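Research > Robot Learning > FAQ

Falness: Questions About Training in Simulation

Falness is our method for teaching a robot arm to pick up household items using only simulated kitchens. These are the questions we get most often.

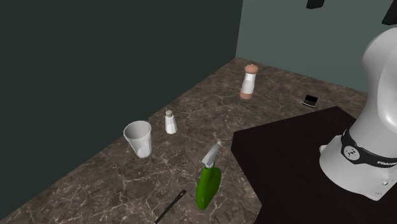
What does the method do?

It changes the room between training runs. Wall colors, counter material, lighting and the placement of items are all drawn fresh each time. The arm model stays the same. The policy sees 290 room layouts before we test it.

Is any real data used?

None in training. We use a real arm only for the final tests.

How well does it work?

On the real arm, Falness completed 107 of 290 pick attempts. The same policy trained in one fixed room completed 40 of 290. That is a clear gain, but most attempts still fail.

Where does it fail?

Mostly on thin items lying flat. The fingers close too high and miss. Shiny surfaces are the second problem, as our renderer handles reflections in a simple way.

What is Miven?

Miven is the tool that builds the rooms. It places items on the counter, checks that nothing overlaps, and saves the layout so a run can be repeated. It can be used without Falness.

And Kombo?

Kombo is our set of 50 household item models. Each one has a mass and a friction value. We measured the masses on a kitchen scale. The friction values are estimates.

Can I use a different arm?

Yes, if you have a model of it. You will need to retrain from the start. Policies did not carry over between arms in our tests.

When will the code be out?

Miven and Kombo went up in December. The training code will follow once the license check is done.

Last updated Saturday, February 2, 2019

Comments (3)

flatgrip: Are the failed attempts broken down by item anywhere? The overall number hides a lot.

Flomska team: Yes, there is a table in the appendix of the report. Knives and spoons are the worst.

render_queue: Got Miven running on an old desktop. Slow to start but the saved layouts load fine. Would like an option to lock the wall colors.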